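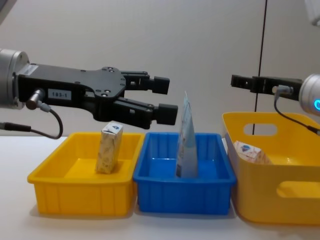

Figure 1. Three plastic containers side by side on a white tabletop, and a tall pouch standing upright.

4. Where Tall Things Go

4.1 The trouble with height

The previous section dealt with objects that lie down without complaint: sponges, combs, bars of soap, folded cloths. Participants put these into open containers quickly and, when asked, could say very little about the choice. We had hoped for more. A bar of soap seems to inspire few opinions in anyone who isn't writing a paper on storage.

Tall goods are another matter. A tall carton or a stand-up pouch can be placed in an open container in two ways, upright or on its side, and the literature on domestic storage, so far as we have read it (and we have read more of it than we would recommend), treats the two as the same event. An item is "in" or it is "out". Anyone who has reached into a bin for the dish powder and caught the pouch by its wrong end will feel that something has been lost in this account.

We use "tall" for any item whose longest side is greater than the depth of the container it is put into. The definition is relative on purpose. The same carton is tall in a tray and perfectly ordinary in a deep bin, and several participants spoke of it accordingly, calling it "the big one" in the first case and "that box" in the second.

4.2 Materials and procedure

Sessions were held at two sites, Flustville and Sesatstead, under the Jultus household goods project. A total of 30 adults took part. Each was given a row of three open plastic containers on a table and a mixed supply of packaged goods, and was told to put everything away "so that you could find it again." No further instruction was offered. Two participants asked whether this was a test of memory, one asked whether it was a test of character, and all three were told to carry on.

The supply always included cartons and flexible pouches. Containers in a row always touched or nearly touched, as they would on a laundry room shelf, and we avoided identical sets. Matching containers are common in catalogs and in the homes of people who have just bought them. Everywhere else the row is a mixture: something deep next to something shallow, one handle opening facing the wall where it can be of no use, colors chosen by whatever the store had left.

We recorded the container chosen, the side the item rested on, and any later move. A later move was entered as a separate placement. This gave 1,540 placements in all, a number inflated to an extent we would rather not dwell on by one participant at Flustville who rearranged the same pouches until the session was stopped for lunch.

4.3 Upright by default

Most participants began by standing tall items up. They did this even where the container was plainly too shallow to hold the item steady, and they went on doing it after the item had leaned over. The usual remedy was to put something heavier beside it. When the heavier thing also leaned, a third was brought in, and by the end of the session the row often contained a small community of goods holding one another up by mutual agreement.

Asked why they had not laid the item flat, participants gave answers that fell into a few families. The most common was that the label should be readable. It seldom was: in a deep bin the front of an upright carton is hidden by the wall of the bin, and what remains in view is the top end. Another family of answers had to do with spills, and was offered with equal confidence for sealed pouches and for boxes with nothing in them that could spill. A few said only that the thing "goes that way up," and we suspect these were the candid ones.

Pouches behaved worse than cartons in every respect. A stand-up pouch is well named for the time it spends on the store shelf. Once squeezed from the side it keeps the shape of the squeeze, and after that its base is a matter of opinion. Participants who met a leaning pouch tended to blame the container.

4.4 The end that shows

The top end of a carton deserves more attention than it gets, from us as well as from its designers. In an open bin viewed from above, the top is all that most users will ever see of an item stored upright. Some manufacturers print the name there. Others leave the top blank, presumably trusting to love. Participants at both sites turned blank-topped cartons around and around before placing them, and then placed them no differently from how they would have at the start.

Patterned packaging adds a small complication. A carton with leaves or blossoms over all its faces looks much the same whichever way it is turned, and participants were slower to let go of such a carton than of a plain one. Once it was in the bin, however, they found it again with ease, and described it afterward by the pattern alone. "The one with the plants" was held by everyone to be a sufficient description. What was in it came up less often.
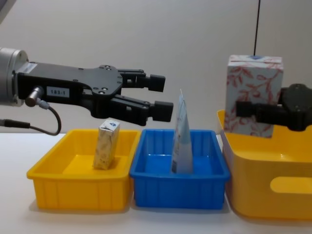
Should a tall carton go in a tray or in a bin?

A bin is the better choice when its walls are high enough to keep the carton from tipping. In a shallow tray, lay the carton on its side.

So much for the advice we gave participants who asked us directly at the end of a session. It was received politely. Of the people we advised, 11 came back for a second session, and 10 of those stood the first tall carton they picked up on its end in the nearest tray. The remaining one used the bin and explained, unprompted, that the tray was full.

4.5 Color, and what people say about it

We had expected color to matter more. In the pilot, carried out in May by Kilian Haslinger with containers from his own kitchen, color seemed to govern everything: paper goods in one, soaps in another, the rest in whichever was left. It later came to light that he had been sorting the same goods into the same containers at home for years, and the pilot was set aside as a study of Kilian Haslinger.

In the main sessions, participants spoke about color a great deal and used it rather little. Many announced a rule at the outset ("blue for bathroom") and kept to it for the first few items. The rule then met an item that was both bathroom and too big. Size won nearly every time. The announced rule was then amended aloud, so that the bathroom came to include whatever had already been put in with it, and the session proceeded as if nothing had happened. One participant at Sesatstead amended the rule so often that by the end it described the contents of the containers exactly and could not have been used to put away a single further thing.

We do not think this makes color useless. When people were asked later to say where an item had gone, the color of the container was the first thing most of them named, ahead of its place in the row. Color appears to be a poor guide to putting things away and a decent one to remembering where they went. Whoever buys the containers may wish to be told this. Whoever fills them will do as they like.

4.6 Notes on a single session

Coding sheets flatten a good deal, so we give one set of session notes at length, in the form in which Weronika Sikora wrote them. We have corrected the spelling of "receptacle," a word we have since agreed to stop using.

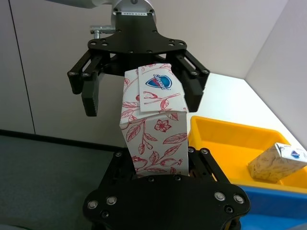
Sesatstead, 10 Jun 2018. Participant starts with cartons. Says she likes to "get the corners out of the way." First carton upright in the deepest container, second beside it, also upright. Third will not fit upright without touching the rim, so she takes the first two out and begins again with the third. Same result, different order. She seems satisfied and I have entered three later moves.

Pouches next. The tallest is put against the wall of the container so that it has something to lean on. It leans the other way. She lays it flat on top of the cartons, which hides every one of them, and says it will be easy to find. No argument there.

Asks whether tissues count as bathroom or bedroom. I say it is up to her. She says at her sister's place in Iglesias they are in the kitchen, in a tone that closes the subject. Tissues go in with the soap. The soap is then moved out because of the smell, and put in with the pouches, and the pouches are moved because of the soap.

Small items last. These go into whatever gaps are left between the tall ones. Two slide down the side of a carton to the bottom of the container and are not mentioned again. When I ask at the end if everything can be found, she points to each container in turn and names the largest thing in it.

4.7 Items that sink

The notes above show an effect we met in most sessions and had no column for. Small items placed after tall ones drop into the gaps and vanish. Participants knew this had happened, since many watched it happen, yet very few took anything out to put it right. We therefore added a code for sunk items partway through the work and went back over the earlier sheets as far as they allowed.

Sinking was worst in deep containers with upright cartons, the very arrangement we had been recommending. Laying the cartons flat closes the gaps and gives small goods a floor to rest on, at the price of burying whatever lies underneath. Placing the small items first works only if no one wants them. A narrow tray set beside the bin removed most of the trouble where participants would use it for small things, though several had by then filled it with a leaning carton, for reasons given in 4.3.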